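手持ちグリッパによる食卓片付け動作の教示と模倣学習
後期プロジェクト演習 最終報告書

班員:レシュマ・ントゥリ、ゲルト・シェジ、プレシャス・カバ
指導:マリーチェ・ンクナ先生

1. はじめに

本報告書は、後期のプロジェクト演習で取り組んだ、人の手による動作教示とその学習結果についてまとめたものである。対象とした作業は、食卓に出ている箸を指でつまみ、トレーの中に移すという片付け動作である。

前期の演習では、同じ研究室のヘリット・ムードリーさんの班が、遠隔操作によって積み木の移動を教示していた。その報告では、操作に慣れるまでに時間がかかること、細いものをつかむときに手元の感覚がないため指を閉じすぎることが課題として挙げられていた。私たちはこの課題を引き継ぎ、遠隔操作と、手に持って直接動かすグリッパの二つの方法で同じ作業を教示し、集まるデータと学習後の動作がどう違うかを調べることにした。

2. 目的

目的は次の二点である。

(1) 遠隔操作と手持ちグリッパで、一回の教示にかかる時間と失敗の割合を比べる。
(2) それぞれの教示データで学習した方策をロボットアームで動かし、成功率を比べる。

当初は皿を重ねる作業も含める計画だったが、指の開き幅が足りず、中間発表の後に対象を箸に絞った。

3. 装置と環境

3.1 ロボットアーム

アームは研究室にあるPrirkovを使用した。先端の指は取り外しができるため、手持ちグリッパと同じ形の指に付け替えた。指の形がそろっていないと、手持ちで集めた画像と実機の画像で見え方が変わってしまう。最初の二週間はこれに気づかず、元の指のまま実験していたため、この期間のデータは使っていない。

3.2 遠隔操作

遠隔操作にはChaukeという操作用の小型アームを使った。操作者が小型アームを動かすと、Prirkovが同じ関節角度に追従する。操作者は机の横に立ち、実物を直接見ながら操作した。遅れは操作していて気になるほどではなかったが、指の開閉だけはレバーの遊びが大きく、細かい調整が難しかった。

3.3 手持ちグリッパ

手持ちグリッパはBrirettiと呼んでいるもので、握りの部分を指で引くと先端の二本の指が閉じる。カメラが付いており、指先と作業対象が同時に映る。位置と姿勢は、画像と慣性センサの値から後処理で推定した。推定に失敗した教示は学習から外した。

3.4 記録ソフト

記録と再生には、研究室で作られたRokanceを用いた。画像、指の開き幅、推定した姿勢を同じ時刻にそろえて保存できる。ただし、時刻をそろえる処理に不具合があり、指の開き幅だけが画像より遅れて記録されていた。シェジが机を指で軽くはさむ動作を撮り、接触した時点の画像と開き幅を見比べて補正値を決めた。

4. 教示の方法

一回の教示は、指を開いた状態から始め、箸をつまみ、トレーの上まで運び、指を開いて離し、元の高さに戻すまでとした。箸の位置と向きは毎回変えた。机に直接置く場合のほか、受け皿に渡して置く場合など、高さの違う置き方を混ぜた。

教示者による癖を減らすため、三人で交代しながら行った。ントゥリは箸の中央を、シェジは端に近いところをつまむことが多く、初めのうちは動作がばらばらだった。そこで「箸の中央をつまむ」「トレーの縁より高い位置を通る」という二つの決まりを作り、それより前のデータは練習扱いにした。

決まりを作ってから集めた教示は、手持ちグリッパが257回、遠隔操作が197回である。作業に使った時間は両者で同じにそろえたので、回数の差はそのまま一回にかかる時間の差を表している。手持ちの方が速いという予想はしていたが、差は思ったほど大きくなかった。手持ちでは、教示そのものは短く済む一方、開始前にカメラで机全体をゆっくり見渡す手順が必要で、これに時間を取られた。

教示中の失敗は、遠隔操作では「つまむときに指が机に当たる」が最も多かった。手持ちでは机に触れた感覚が手に伝わるため、この失敗はほとんど起きなかった。代わりに、動かす速さが速すぎて画像がぶれ、姿勢の推定が途切れる失敗があった。カバが担当した回では、意識してゆっくり動かしたところ、推定の失敗が目に見えて減った。

5. 学習と評価

学習には、画像と指の開き幅を入力とし、少し先までの動作をまとめて出力する模倣学習の手法を用いた。二つの方法のデータは混ぜず、別々に学習した。設定は共通で、調整は手持ちのデータで行い、遠隔操作の方には同じ値をそのまま使った。

評価は、あらかじめ決めた20通りの箸の配置について、それぞれの方策を一回ずつ動かして行った。箸がトレーの内側に入り、周りの食器を倒さなければ成功とした。食器の色や形は教示のときと同じものを使った。

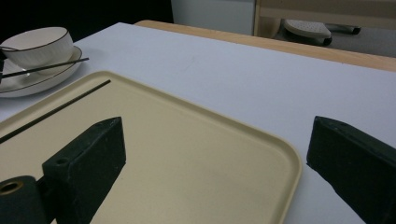

配置を決めるときに問題になったのは、箸の色である。最初に用意した明るい木の色の箸は、トレーの色と近く、画像の上で区別しにくかった。途中で黒い箸に替えたところ、つまむ位置のずれが小さくなった。色を替える前のデータも、前章の回数には入れていない。

結果として、机に直接置いた箸については、どちらの方策もおおむね成功した。違いが出たのは受け皿や茶碗にかかった箸である。遠隔操作のデータで学習した方策は、箸の上で指を止めたまま下りていかないことがあった。教示者が迷って止まっている時間まで学習したものと考えられる。手持ちのデータで学習した方策は止まらずに下りたが、指を閉じるのが早く、箸の上の空間をつかむことが2回あった。

6. 考察

手持ちグリッパの利点は、速さよりも、動作に迷いが少ないことにあると考える。教示の映像を見直すと、遠隔操作では箸の手前で小さな往復が多く、手持ちではほぼ一続きの動きになっていた。

一方、手持ちで教示した動きの中には、アームでは届かない姿勢が含まれていた。人は手首をかなり大きくひねってつまむことができるが、Prirkovでは関節の限界に達して止まる。評価の途中で気づき、その後の教示では、机の手前に立ち位置の印を付けて、そこから動かずに行うようにした。もっと早い段階で、教示した軌道をアームで再生して確認しておくべきだった。

指を早く閉じる失敗については、3.4で述べた時刻の補正が十分でなかった可能性がある。補正値は一人の動作から決めたもので、教示者や日によって変わるかどうかは調べていない。

7. 今後の課題

二つの方法のデータを混ぜて学習した場合の結果は、12月の発表までに間に合わなかった。データは研究室の共有フォルダに置いてあるので、次の班が使えるようにしておく。その際、姿勢の推定に失敗した教示には印が付いているので、読み込み時に除くこと。

また、箸を二本そろえて一度につまむ作業も試したが、指の先で一本が滑り、教示の段階で安定しなかった。指の表面に薄いゴムを貼る案があり、ンクナ先生に相談中である。

8. 役割分担

ントゥリ:手持ちグリッパの整備、教示、報告書1章から4章
シェジ:Rokanceの修正、時刻の補正、学習
カバ:遠隔操作の準備、教示、評価、報告書5章から7章

謝辞

前期の実験条件を詳しく教えてくださったムードリーさんに感謝します。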